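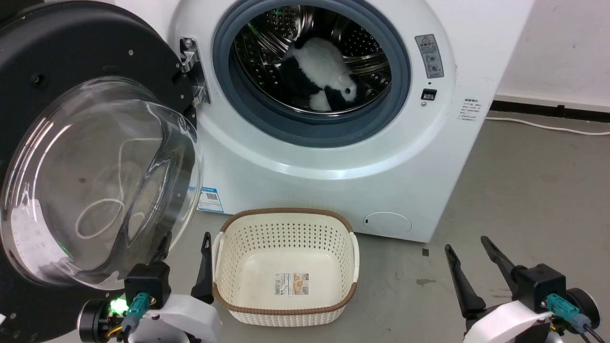

*The panda, the basket and the Retau, Thursday.*

Refilwe Matlala had the Retau on a nine-day trial, and she meant to use every one of the days. The contract was on the shelf by the door with a pen on top of it. If she signed, the service came to 314 a month, with parts and a help line in Trernosville. If she didn't, a van would come for it.

She read the job off the sheet. "Item out of drum, into basket. Start."

The arms stayed where they were, one on each side of the basket.

"It's thinking," said the voice on the phone. The man at the help line was called Vishwakarma, and he had a cold.

"It thought yesterday too."

"What did it do yesterday?"

"Towels. It did fine with towels. It got a pillowcase out and then put it back in."

She heard him typing. She wrote 15/02/2024 at the top of a new page in the log, and under it, *panda*. The panda lay on its side in the drum with its head toward the lower right. It belonged to her sister's boy, who had been told it was at the dentist.

"Is the door all the way open?" Vishwakarma asked.

"All the way."

"And the basket's in front?"

"Right in front. Where your diagram has it."

"Then give it a minute. Soft toys are new in this version. It has to decide where to hold."

Refilwe sat down on the step stool. Before this she had run the laundry at the Grollmont, a hotel with 105 rooms, and she had trained a lot of people on a lot of machines. Some of them had stood just like this on their first morning, hands out, waiting to be told it was all right. She had usually told them. It saved time.

"Go on, then," she said.

"Sorry?" said Vishwakarma.

"I wasn't talking to you."

The left arm moved first. It went up over the rim of the basket and into the drum, slowly, and stopped short of the toy. The fingers opened. They closed on an ear, let go, and tried lower down, on the back, where there was more to get hold of. The panda came up over the rubber seal and hung there.

"Well?" said Vishwakarma.

"It's got it."

"By what?"

"By the back. It tried the ear and changed its mind."

He typed that too. The arm swung out a few inches and lowered, and the fingers let go. The panda landed in the basket face down. Refilwe looked at the clock and wrote the time next to *panda*, then *changed grip, no prompt*.

"Do you want to run it again?" he asked. "Most people like to see it twice."

She looked over at the contract — the pen had rolled off it — and got up to put the panda back in the drum.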